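Table Linens and Kitchen Bits at Plorside
Gallery: The Striped Cloth

Hello again, and welcome to the linens page! If you came over from the quilts page, you'll know how I do this. I write far too much, a picture goes in somewhere, and then I get emails from people who know more than I do (please keep those coming, I love them).

I've been meaning to put the striped cloth up since August, when Skye Lamont came to stay and asked me three times in one evening where I got it. The answer is that I didn't get it anywhere. It came with the house. When I moved into Plorside there was a tall cupboard on the landing that the last family had left full, and they told me to keep whatever I wanted. Most of it was sheets. Under the sheets was a flat bundle tied up with kitchen string, and inside the bundle was this cloth, folded so tightly that the creases took two rounds with the steam iron. I put it straight on the table and it has more or less lived there ever since.

It's woven, with a white ground and stripes that have the look of cross-stitch, and no two neighboring stripes seem to be up to the same thing. There are little red squares, then green crosses, then a pink zigzag, then skinny red pinstripes that give your eyes a rest. My favorites are the big red eight-pointed ones with the blue dots in the middle. I call them snowflakes. Beathag McIver, who taught weaving at the Trornurska summer school for years, calls them stars and gets a bit short with me about it. Let me know which side you're on!

The narrower stripes have green diamonds and red flowers, and if you get right down to it there's a band with tiny red lettering, over and over. People always miss it. I've had guests eat a whole dinner on top of it and never notice.

We eat a lot of rice here, so the chopsticks and the rice paddle end up on the table before anything else does. I'm not one for a formal setting. I put the chopsticks down in a bunch and everyone takes their own, and the paddle sits next to them until the cooker clicks off. The chopsticks are plain light bamboo with squared ends that are a touch darker, and I've bought the same kind over and over because the round ones roll off my counter and go under the stove. 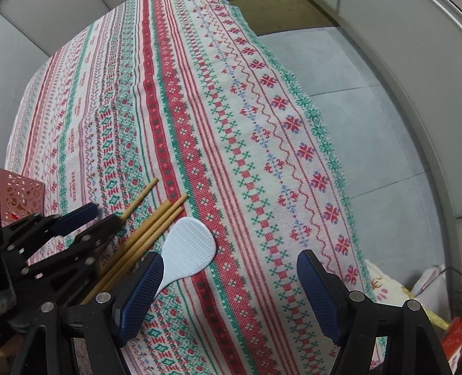 A patterned cloth is very forgiving, by the way. I used to have a plain cream one from Lirnell that I bought new and was so proud of, and I spent every meal watching people's elbows. One drip of soy sauce and it was all you could see. With all this red and green going on you could lose half a dinner in it! I still wash it often, of course. Cool water, a gentle cycle, a little plain soap, and I hang it over the banister with a towel under it. I did once put it in the dryer for a few minutes on a rainy afternoon and the fringe came out looking like a startled cat. It took me a whole radio play to comb it back with my fingers.

The fringe is green and red and it catches on things. Belt buckles, mostly, and the dog. If yours has a fringe too, I'd say let it hang well down on the side where people don't sit and tuck the other side up short. Mine is a bit long for the table anyway.

As for the paddle, I know a lot of you are loyal to wood. I was too. Then Skye brought me a white plastic one with the dimples all over the scoop, and the rice comes off it so much more easily that my old one has retired to the jam pan. Dip it in cold water first and it's even better. I have no idea who worked out the dimples but I'd like to shake their hand.

I get asked about the pink basket every time it turns up on this site, so: it's plastic, the cut-out flowers go all the way around mine, and it cost me 332 pennies, counted out of the change jar, at the Farquharson church sale. The lady on the stall had to borrow a second bag for them. I've carried clothespins in it, and lemons, and once a very cross kitten. At home it just sits at the end of the table and collects whatever needs to go upstairs. I've seen fancier ones with a lid, and I'm not tempted.

Now, a request. I'd dearly like to know what part of the world the cloth's pattern comes from. Beathag has gone through her books and found stripes that are close, and she has a star on page 202 of one of them that's very nearly right except that the middle is solid. Nothing has matched with the blue dots. If your grandmother had one, or you have a piece of one in a drawer, or you can tell me what sort of loom it would have come off, please write to me through the contact page. Photos are welcome, but please shrink them a little first. The last person sent me one that took all of breakfast to open.

For the person who asked about buying it: thank you, that was very kind, and no! If I ever find another one in a cupboard you'll be the first to hear.

Next up will be the dish towels. I have the green checked ones from Trornurska ironed and ready, and I'm still hunting for the one with the geese on it. It was on the back of the pantry door in the spring and I haven't laid eyes on it since.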